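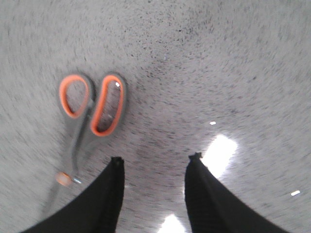 Clean the counter first. Every time. I have been saying this to people at Tranda since last August and I will keep saying it, because the arm cell we run there loses more hours to a shiny tabletop and a tired wrist camera than to anything in the motors. Joanne Tunstall thinks I'm obsessed. Fine. But look at what the wrist camera hands you while things are moving: scissors gone soft, blades just a gray band, the speckles smeared into curved streaks, a big white patch of glare right by the right fingertip. That's what the machine has to work from. And we were arguing over grip force.

So, my opinion, for what it's worth. Small cells like ours get set up by people who love the arm and ignore the room. Ginus sent us a setup sheet, 9 pages. Eight on the arm. Joints, cable runs, homing, screw torque. One on lighting and surface and that one is mostly a diagram. Should be the other way round, or at least half and half.

Natalie Pickering did our first setup and she did it by the book. Took her a whole afternoon. Homed clean, repeated clean, lovely. Then we gave it one pair of scissors and a mesh pen holder and it all went to pieces.
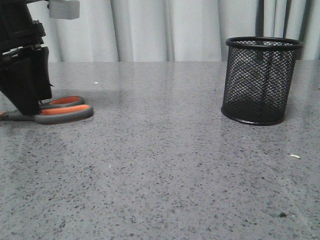

Everybody went for the gripper. Of course they did. It's the part that touches the thing, so it gets the blame. Swapped the finger pads. Swapped them back. Floarea Crăciun re-ran the finger zero three times and got the same number three times, which should of told us something. New pads from Szalai, 380 for the pair with shipping. Money gone. Same misses.

What did help was dull. Turn down the light above the counter. Wipe the surface and then check it from low down, from the side. Slow the last bit of the approach so the wrist view has time to settle. Maribel Huanca suggested the slow approach in week one and got talked over, mostly by me, so I'm putting that in writing.

Scissors are a mean part by the way. Two loops, not the same size, and the thing lies any way it likes. A block forgives you. Scissors don't. I like them as a check for that reason and I think every cell should have a part like it in the drawer, something awkward that you run after each service before you sign anything. 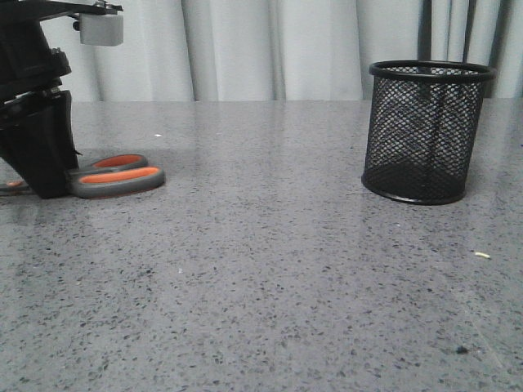 Which brings me to servicing. Our schedule says full check at 3000 cycles. Who picked that? It's a number for bearings. Screws on the wrist bracket don't care about it. I put a paint line across ours and look at the line every 300 cycles, takes a minute, no tools. If the line has split, stop, tighten, redo the camera calibration. Not later. Then. A bracket that moves a hair and a camera calibration from before it moved will give you a week of strange misses and you'll blame the software, like we did.

Hina Cheema disagrees with me on this. Her view is that if you're checking that often the bracket is wrong and you should buy a better one. She may be right. The Hirkness bracket she wants is stiffer, I've held it. But it's also heavier, and weight out at the wrist is the last place I want it. We haven't settled it.
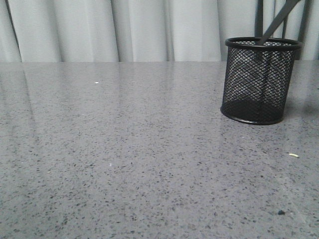 Another thing. Leave the holder where it is between runs. People move it to wipe, put it back close enough, and close enough is the whole problem. Tape corners if you must, I don't love tape on a counter that reflects. Wipe around it. And keep a reference shot with the arm out of the way, taken right after setup, so you have somthing to hold the later ones up against. We didn't have one until April 2024. Every argument before that was memory against memory, and Joanne's memory is better than mine.

I'd still take a cheap arm in a well kept room over the reverse. Ask me again when the stiffer bracket has been on for a few months. If Hina gets her budget.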